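Replacing a Drive in a Hot-Swap Server Bay

Applies to: Gevico rack enclosures with front-loading caddies
Time required: 50 minutes, excluding the array rebuild
Tools: Phillips screwdriver, antistatic wrist strap, labels, flashlight

This procedure covers the removal of a failed drive, the transfer of its replacement into the same caddy, and insertion into the bay. It assumes that the enclosure supports hot swapping and that the array has enough redundancy to run with one drive missing. If either point is in doubt, shut the server down first.

Before you start

Confirm that a current backup exists and can be read. A rebuild puts a steady load on the remaining drives, and a second failure at this stage can take the whole array with it.

Open the controller log and note the slot number and serial number of the failed drive. On our Plorholm storage server the fault was logged as event 849, with the slot given on the following line. Event numbers differ between controllers, so go by the text of the message.

Check the replacement against the old drive. Interface and form factor must match, and capacity must be equal or greater. Two drives sold under the same nominal size can differ by a few sectors, and most controllers will refuse the smaller one.

Removing the failed drive

1. Put on the wrist strap and clip it to bare metal on the rack.

2. Mark the drive offline in the controller software. Turn on the locate light for that slot, if the enclosure has one, and compare it with the slot number in the log.

3. Release the caddy latch and pull the caddy forward just far enough to break the connection. Wait 50 seconds for the platters to stop. Moving a drive that is still spinning can damage the heads — a concern if the disk is going to a recovery shop.

4. Slide the caddy out, supporting it from underneath. Label the old drive with the slot number and the month of removal.

Transferring the drive to the caddy

5. Remove the mounting screws and lift the old drive out. Keep the screws with the caddy. Longer ones from the parts drawer may reach the circuit board.

6. Set the new drive in place with its connector toward the rear of the caddy. Start every screw by hand before tightening any of them, then tighten in a cross pattern. Stop when they are snug.

7. Inspect the connector and the exposed side of the circuit board for dust and bent contacts. Hold the assembly by the caddy frame and keep fingers off the components.

Inserting the caddy

8. Line up the caddy with the guides in the bay and slide it in with even pressure. If it binds, pull it back and check the alignment. Do not use the latch to force it.
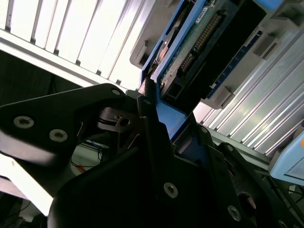 9. Close the latch once the caddy is fully home. Its front should sit level with its neighbors.

10. Wait 2 minutes for the controller to detect the drive. If nothing appears, reseat the caddy once. If that fails, test the drive in a spare slot.

Starting the rebuild

Some controllers begin automatically. Others need the new drive assigned as a spare or added to the array by hand. Check progress after 5 minutes to make sure the percentage is moving, and leave the other caddies alone until the array reports a normal state.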